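Skusent Help Desk
Ticket: Verel cell stops closing on small dark items after Wovley update
Opened: December 13, 2025
Site: Ebrahimi packing shed, mixed gift trays
Priority: Normal (line running, small items packed by hand)
Status: Resolved

Message 1, from site

Hi team,

First up, the cell is going brilliantly on the big stuff. Mandarins, oranges, tomatoes, straight into the gift trays all morning, and the packing crew have stopped wandering over to watch it, which I take as a compliment! Nothing below is a complaint about the gear.

The trouble is with small dark items, chestnuts mainly. Since we took the Wovley update the arm travels to the chestnut, opens, lowers and then sits there. No close command. After a bit it gives up, logs "no contact expected" and goes to the next item. Mandarins in the same tray get picked without any fuss.

What we've tried so far:
- Restarted the cell. Same.
- Restarted the Wovley box on its own, then both together. Same.
- Wiped the camera window and the finger pads. Same.
- Swapped to the other tray fixture. Same.
- Turned the overhead light up a notch. It closed on one chestnut, then went back to sulking.

Ran a batch of 23 chestnuts after that last change and it picked 3. Before the update we weren't keeping count because there wasn't anything to count.

Happy to be told it's something silly at our end.

Message 2, from support

Thanks for such a tidy write-up. A few questions:

1. Did you retrain the small-item job after the update, or is it running on the old one?
2. Which demonstrations are in the job? Please list fruit and surface.
3. Were the demonstrations recorded with the hand-held grippers, and did anyone change how they hold them?

Please leave the light at its new setting for now so we're only changing one thing at a time.

Message 3, from site

Answers in order.

1. Retrained, yes. The update asked us to, so we did it at smoko.
2. Tomatoes and citrus on the blanket, then citrus and dark round items in the red tray. All at the practice table in the yard.
3. Hand-held grippers, same as always. More people are doing it now, though. It used to be one person's job and now it's shared around the packing crew, and they're really keen. There's a bit of a contest over who has the smoothest approach.

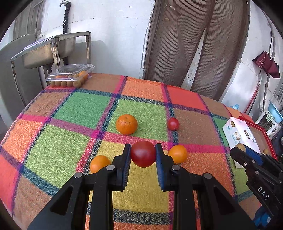 Tomato held between the pads, oranges still on the blanket. 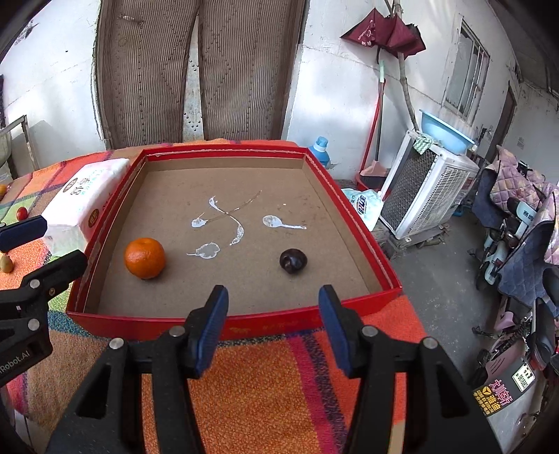

Mandarin and chestnut in the red tray, fingers open at the near edge.

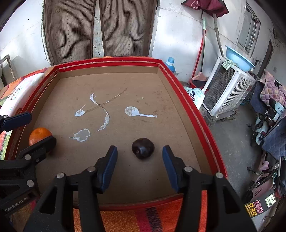

Fingers open either side of the dark round one.

One more thing that may or may not matter. The new people go in slowly and carefully on the small stuff. They line up, have a think, then squeeze. I do the same with a chestnut myself, they're slippery little things.

Message 4, from support

That last paragraph was very helpful! Could you open the small-item job in Wovley, go to Trim, and tell us what the idle cut-off says?

Message 5, from site

Idle cut-off is 20 frames. I've never touched it. Didn't know it was there, to be fair.

Message 6, from support

We think we have it. The update added a trim step that ends a demonstration once the fingers have been still for longer than the idle cut-off. It's meant to chop off the dawdling at the end, when somebody has finished and is reaching for the stop button. Your crew's pause before the squeeze is long enough to set it off. The job keeps the approach and throws away the grasp, so the arm has learnt to arrive and wait.

The citrus demonstrations have a shorter pause, so they come through whole.

Please try this:
- Turn off Trim for the small-item job only.
- Reload the original recordings. They aren't deleted, only trimmed in the job.
- Check a few in the preview and make sure you see the fingers close before the clip ends.
- Retrain and run the small-item batch again.

You can put the light back where it was before you retrain.

Message 7, from site

Done, and what a difference. In the preview you could see it plain as day: with Trim on, the clip finished with the fingers still open. With Trim off, there's the squeeze.

Retrained over lunch, light back to normal. The first batch went through with every chestnut picked. There was a small cheer from the packing bench, and I won't say I wasn't part of it.

One hiccup, now sorted: the first few closed a bit wide and one rolled in the fingers. The opening width had been reset to the citrus value, so we brought it in by 6 mm and it's been steady.

Could I put in a request while I'm here? A warning when a trimmed clip contains no grasp would have saved us the morning. And could the trim preview be on the same page as the recordings? The crew like checking their own clips, and they're picking up things about the cell that I've missed. Two of the people who used to do trays all shift now split the day between packing, recording and checking, and they've asked for the same arrangement in January when the stone fruit comes on. Sore wrists are the first thing people mention when I ask what's changed, as in they have fewer of them.

Message 8, from support

Terrific news. Both requests have gone to the Wovley side under this ticket. The opening width reset is a separate fault and we've logged it, so please check that value after any retrain until you hear from us.

No need to ask the crew to speed up. A pause before the grasp is perfectly fine with Trim off, and a careful approach gives the arm better material to learn from.

Message 9, from site

Will do. I've stuck the width on a note beside the screen. Good to close from our end, and thank you!

Ticket closed by site.
Cause: idle trim removed grasp from small-item demonstrations
Fix: Trim off for small-item job, originals reloaded, job retrained, opening width corrected
Follow-up: opening width reset after retrain (open)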